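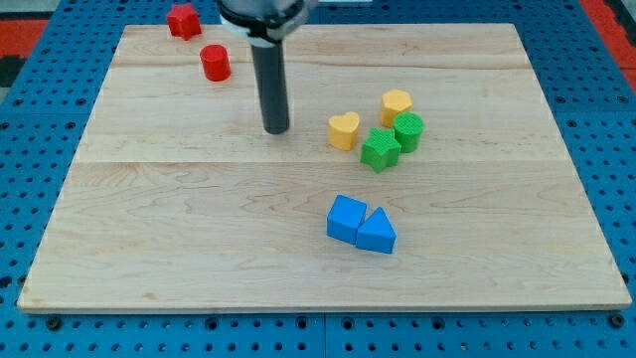 About Cuevas Lane School

Cuevas Lane School teaches evening and weekend courses in bookkeeping, payroll and small business paperwork. We are in Jastgate, on the second floor of the old Fedar building, above the pharmacy. Most of our students already have a job, or run a business of their own, and come to us after work.

How the school started

The school was opened by Elvia Solís, who had kept the books for a chain of tire shops and was often asked by other shop owners to explain their own accounts to them. She began teaching a class at the public library, one night a week, with six students and a borrowed whiteboard. Four of them finished. One of those four, Asanka Patwary, now teaches our payroll course.

When the library cut its evening hours, Elvia rented a room from the Fedar company, which had stopped making shoe boxes by then and was letting its offices. We have since taken over the rest of the floor. The sign on the stairwell door still says Dispatch. New students should go through it and turn left.

What we teach

Bookkeeping 1 is the course most people start with. It runs for 48 hours of class time, spread over one term. You will learn to record sales and purchases, match your records to a bank statement, keep receipts in an order you can find them in, and read a profit and loss report. No earlier study is needed. You should be comfortable with adding, subtracting and percentages, and if you aren't, there is a free refresher the week before term.

Bookkeeping 2 covers inventory, loans, depreciation and closing out the year. Students who have not taken Bookkeeping 1 with us can join after a short talk with the instructor. Bring some of your own work to that talk if you can.

Payroll is a shorter course. It covers hourly and salaried pay, overtime, withholding, time sheets and the forms that go to employees at the end of the year. Tax tables change, and the course notes are updated every December.

Paperwork for New Businesses is for people who have not opened yet, or who opened recently and are behind. It deals with registration, licenses, invoices, basic contracts and insurance. We do not give legal advice. We will tell you when a question is one for a lawyer.

We also run a spreadsheet workshop on Saturdays during the spring. It fills up early -- usually with people from Bookkeeping 1 who have found out how slow they are at typing formulas.

How classes work

Evening classes begin at 6:30 and end at 9:00, with a break in the middle. Classes are kept small enough for the instructor to look at everyone's work during the session. Each course is built on the records of a made-up company called Edotow, which sells garden supplies and has bad habits. Its receipts are missing, its owner pays for lunch with the business card, and it once entered an invoice for $1,557 two times. Students put the books right over the course of the term.

The first four weeks are done on paper. Some students find this odd and ask when they will get to the software. Elvia's view is that people who have written a ledger by hand can tell when a program has given them a wrong figure, and we have kept it that way. After week four we move to the computer room. You may bring your own laptop.

There is homework. Expect two to three hours a week, more if you are doing your own books alongside the course, as many students do.

The people here

Elvia Solís is the director and teaches Bookkeeping 2. Asanka Patwary teaches Payroll and the Saturday workshop. Arif Kodikara teaches Bookkeeping 1 and wrote most of the Edotow material. Before coming here he worked in the accounts office of a furniture wholesaler. Habibur Wickramasinghe teaches Paperwork for New Businesses and also runs his own sign-making firm, so his class is offered only in the fall and winter, when his shop is quieter. Selvaraj Mridha runs the front office. He handles enrollment, payments, certificates and parking permits, and he is the person to call if you will miss a class.

Fees and help with fees

Fees are listed on the Courses page. They include the workbook and all handouts. You can pay in full before the first class or in three parts during the term. If you drop out before the second class we return everything but the $60 enrollment charge.

Each term a few places are offered at half price to people who are out of work. Ask at the office for the form, which is one page long. Some employers will pay for Payroll if you ask them, and we can write to them with the course outline.

Certificates

Students who attend regularly and pass the final project receive a certificate from the school. It is not a license or a college credit. Local employers know it, and several of them call us when they have a part-time opening. These are posted on the board by the office.

Visiting

The office is open in the afternoon and until the last class ends. On Wednesday evenings during term you can sit in on the first hour of Bookkeeping 1 without signing up. Let Selvaraj know you are coming so there is a chair. There is an elevator at the back of the building, reached from the parking lot, and the stairs are at the front beside the pharmacy entrance.

Contact the office | Courses | Enrollment forms | © Cuevas Lane School, Jastgate. All rights reserved. | Back to top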